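Open Day at Starero, Namville
Words and pictures by Ruaridh Tennant

Starero opens its doors one afternoon every August, and I have gone to the last three of these, mostly for the sandwiches. The company rents the back half of a former carpet warehouse on the Jomdale side of Namville, and if you come by bus you will walk past it at least once. The sign is the size of a cereal box. A woman at the front desk gave me a sticker with my name spelled wrong in a way I had never seen before, which at my age is something.

The afternoon ran from 2 until whenever the coffee gave out. There was a welcome talk with slides, then we were let loose in small groups to stand near things. Groups were called by sticker color. Mine was orange, and so was everyone else's, so we all went at once.

The welcome talk

I took no pictures of the slides, and you may thank me for it. The main points were that the company has moved into laundry, that laundry is hard, and that the folding program is called Nam. Someone asked if this was short for anything and the speaker said no, with the look of a man who had lost that argument at a meeting. The slide that got a murmur gave the number of garments handled so far this summer: 1,059. A gentleman behind me said his wife did that many in a month. He had come without his wife.

The folding table

Most of the crowd ended up in front of the table with the arms, three deep, with the children allowed through to the front and a few adults pretending to be with the children. Our guide asked us to keep our voices normal, so of course everybody whispered.

Black cloth and the two fingers of a gripper first, then the T-shirt on the white table with an arm at each shoulder. The big red and yellow characters on the chest read 未来可期, which a fellow visitor translated for me as "the future is promising." 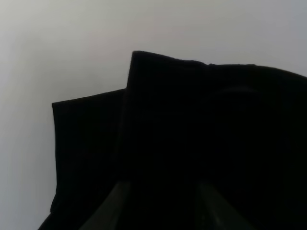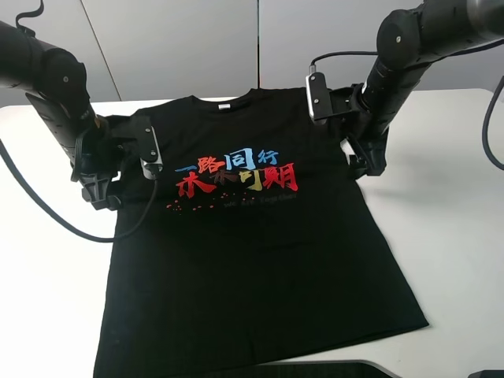
The guide took questions at the end of the session, and there were plenty. How long does a shirt take? Depends on the shirt. What about fitted sheets? A pause, then a short laugh, then the next question. A girl who looked to be in second grade wanted to know if it could do socks, and when she was told that pairing was "on the roadmap" she asked what a roadmap was. I would have liked to hear that answered at greater length.

I asked why black clothes should be any different from other clothes, having been told in the talk that they were. Folds in dark fabric are hard to pick out, the guide said, and half the trouble in folding is knowing which bit is a sleeve and which bit is only a wrinkle. I have the same problem at six in the morning, and I have never been given a grant for it.

The try-it-yourself corner

Next door they had set up a bench where visitors could fold a dish towel using a pair of kitchen tongs in each hand. I thought this would be easy. I have 300 photographs from the afternoon and there are none of me doing this - I checked twice and deleted what I found. The best effort came from a retired mail carrier who produced a perfect square, put down his tongs and left without a word. He was given a pen.

The rest of the building

We were also shown the parts room (drawers, labels, more drawers), a corridor with a framed map of Jomdale from when it had a train station, and the break room, where the staff keep a whiteboard headed THINGS WE HAVE DROPPED. It was full on both sides. We were asked to leave it out of our photos, and I did, though I did read as far down as "the other monitor."

Egg salad this year, and ham. The egg went first. Last year there were those little lemon squares, and I mentioned this to two different people in lanyards, who both wrote it down.

Prints from the afternoon can be had from me at the Namville library table on the usual mornings, at the usual price. If you were there in the green raincoat and lost a glove, it is at the Starero front desk, where they tell me it has been admired but not folded.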